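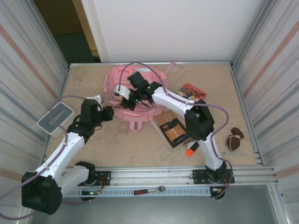
School Bag Packing -- Frequently Asked Questions
Rustad Family Store, Emham
Updated 2026-05-13

What goes in first?
Hardcover books, spines down, against the back panel. Smaller books go in front of them.

Where should markers go?
In the front pocket or a pencil case, capped. A loose marker in the main section will sooner or later mark a book.

How many books can a child's backpack hold?
Our small size takes 4 picture books or two thick hardcovers. Take out anything not needed the next day.

Can I wash a quilted backpack?
Wipe it with a damp cloth and mild soap. Do not put it in the dryer -- the padding can bunch up.

Should it be hung by the loop or the straps?
Use the top loop, and empty the bag first if it is heavy.

When do the new school bags come in?
In August. To reserve one, call the store at extension 445.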